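Wood and Moisture – Notes for Unit 2
Materials for Makers, instructor Hala Jaber

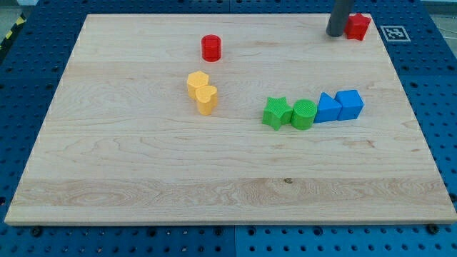

1. Why boards move

Wood takes in water from the air and gives it back. When it takes in water it swells, and when it dries it shrinks. Along the length of a board the change is so small that we ignore it. Across the width it matters a great deal, and it is the cause of most cracked tabletops and stuck drawers.

2. Terms to know

Moisture content (MC): weight of the water in the wood divided by the oven-dry weight of the wood, times 100. Green wood can be over 100 percent.
Bound water: water held in the cell walls.
Free water: water in the hollow part of the cells. It leaves first, and losing it causes no shrinkage.
Fiber saturation point: the MC at which the free water is gone and the cell walls are still full. Shrinkage starts below this point.

3. Worked problem

A sample weighs 2808 grams green. After oven drying it weighs 1560 grams.
Water lost: 2808 – 1560 = 1248 grams
MC: 1248 / 1560 x 100 = 80 percent
Divide by the dry weight. Dividing by the green weight is the most common mistake on the homework.

4. Direction of the cut

Flat-sawn boards show wide, wavy figure on the face and move more across their width. Quarter-sawn boards show straight, close lines and move less – for many species, half as much. A glued-up panel may mix the two. Knots dry differently from the wood next to them and often check.

5. Allowing for movement

Fasten a solid top with slotted holes or wood buttons. Leave panels loose in their grooves. Don't glue a long cross-grain joint. Finish both faces the same way, or the board may cup.

Reading for next time: the Tremby packet, sections on kiln drying and storage. Problem set 2 is due at the start of class. Show your units.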